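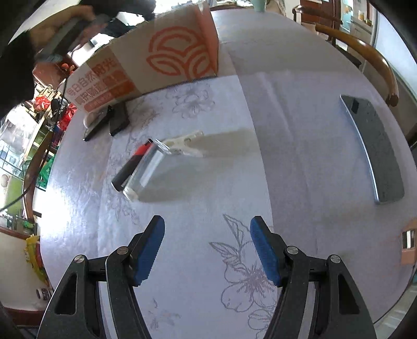 One reader in Salwood objects that sorting before a move costs more time than it saves. Our figures disagree. Kastov, a mover in Zulstead, timed 14 households; those that sorted first unpacked 5 hours sooner.

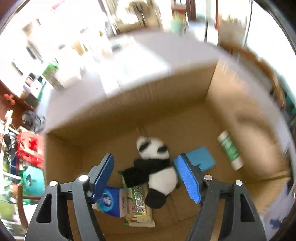

Plush panda in a corrugated box.

Weight sets the order of packing. Dense items go low, soft goods fill voids.

We use cookies. Manage settings

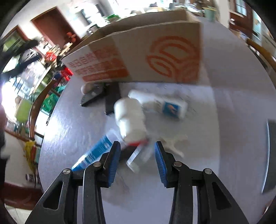
Spray bottle on its side.

Liquids travel upright, caps taped, in a separate carton.
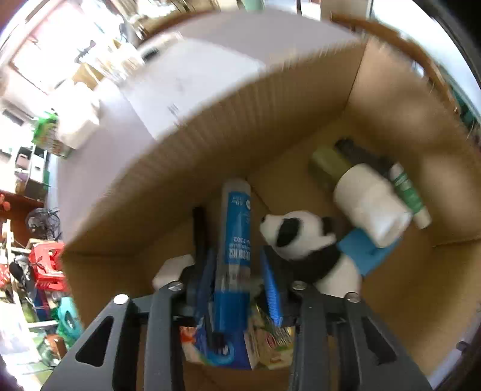

Label two adjacent sides. Tops are hidden once cartons are stacked, and Kastov stacks to a limit of 6 feet.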